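Shelving

Shelving is a system of flat, horizontal surfaces used to store or display objects above the floor. A single surface is called a shelf. Shelves may be fixed to a wall, set into a cabinet, hung from above, or carried on a freestanding frame. Shelving is found in homes, shops, libraries, workshops, offices, and warehouses.

Terms

The upright parts of a freestanding unit are called posts or uprights. The space between one pair of uprights and the next is a bay. A row of joined bays is a run, and two runs placed back to back form a double-faced range. The distance from the top of one shelf to the underside of the next is the clear opening. Depth is measured from front to back, and the length of a shelf between its supports is the span.

In everyday American usage, "shelving" and "racking" overlap. In the storage trade, shelving usually means units loaded by hand, while racking means heavier structures loaded by forklift.

Types

Fixed shelving is built in place, with each shelf resting on cleats or set into grooves cut in the side panels. Grooved joints, called dadoes, make a stiff case and were the usual method for household bookcases before adjustable hardware became cheap.

Adjustable shelving rests on pins, clips, or brackets that can be moved up and down. Pin systems use rows of holes drilled in the side panels. Slotted wall standards take brackets that hook in from the front.

Boltless shelving is put together without nuts and bolts. Beams with rivets or tabs drop into keyhole slots in the posts, and a deck of particleboard or wire mesh is laid across them. Most units sold for garages and stockrooms are of this kind.

Wire shelving is made of welded steel rod, often chrome plated or coated with epoxy. Air passes through it freely and dust does not build up as it does on a solid deck. Kitchens and clinics use it for this reason. Small items can tip or fall through, so plastic liners are often added.

Cantilever shelving has a central row of uprights with arms reaching out on one or both sides. The front is open, with no post in the way. Library stacks are commonly of this type, as are lumber racks.

Mobile shelving is mounted on carriages that run along floor rails. The ranges are kept closed together, and one aisle is opened where it is needed. The county records office at Baysal changed from fixed ranges to mobile ones and gained 283 feet of shelf length in the same room. The floor had to be checked before the work began, as a closed block of loaded carriages puts far more weight on a small area than open ranges do.

Materials

Solid wood is strong along the grain but moves with changes in humidity. Plywood is more stable and holds screws well on its face. Particleboard and medium-density fiberboard are cheaper and perfectly flat when new, but they bend under steady load and do not always spring back. Particleboard swells if its edges get wet.

Steel is the standard material for commercial shelving. Thin sheet steel is given its stiffness by folding the edges down and under, and a folded shelf can carry many times what a flat sheet of the same thickness could. Glass is used in display cases, normally tempered and with polished edges.

Load and sag

The amount a shelf sags under a given evenly spread load rises very quickly with its span. Doubling the span of a board, with the same weight on each foot of length, makes it sag sixteen times as much. Doubling its thickness cuts the sag to one eighth. A shelf that droops can often be corrected by adding a strip of wood along the front edge or a support at the middle.

Manufacturers give a rated load for each shelf and sometimes a separate limit for the whole unit. The rating normally assumes that the weight is spread evenly. A unit rated at 2,000 pounds in total may carry much less on any one shelf, and the rating no longer applies once a beam or post has been bent.

Books are among the heavier things kept in ordinary rooms. Boxed paper files are heavier still. The trade school at Coltville teaches new installers to put such loads on the lowest shelves first and work upward, and to unload in the reverse order.

Stability

Tall, narrow units can tip forward. Freestanding cases are usually fastened to wall studs with a strap or angle bracket near the top. Long runs may be tied together overhead. Cross braces or a sheet metal back keep the unit from leaning sideways. Leveling feet or thin shims are used where the floor is uneven.

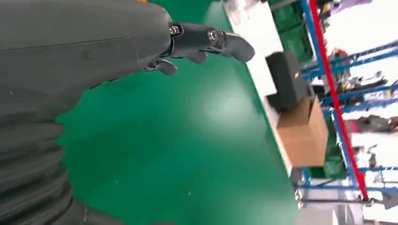 SALLVILLE TECHNICAL COLLEGE | DEPARTMENT OF BUILDING AND INTERIORS

Height and reach

Shelves meant for daily use are generally kept between knee height and eye level. In the college's own guide, 60 inches is the highest shelf allowed for items lifted with both hands, and anything above it is marked for light or seldom used goods.

See also: Bookcase; Bracket; Cabinet; Pallet rack; Pantry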